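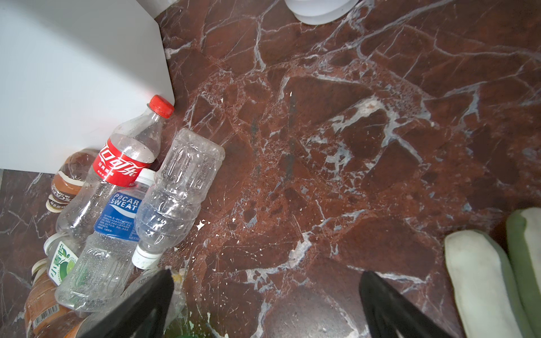
Reinholz red marble, polished finish, floor grade.

Home | Stone | Tile | Care | Trade

Reinholz Red — Polished Marble Flooring

Dark red marble with white and pale grey veining. The ground colour breaks into angular patches of deep maroon, rusty red and brown, divided by branching white lines. Vein density varies between slabs and colour matching across batches is not guaranteed.

Thickness: 20 mm
Nominal weight: 516 g per sample piece
Product code: CUN-513
Finish: polished, one face
Recommended joint: 2 mm, grey or maroon grout

Suited to interior floors in kitchens, hallways and storage areas. Seal before grouting and again every 12 months. Marble is etched by acid — wipe up soft drink, citrus and vinegar promptly, and don't stand leaking bottles on the stone. Sweep grit and chips before mopping. Use a pH-neutral cleaner only.

Samples are dispatched from the Clendwood warehouse. Trade enquiries to Nele Baumgart.

© Cunmont Stone | Contact | Back to top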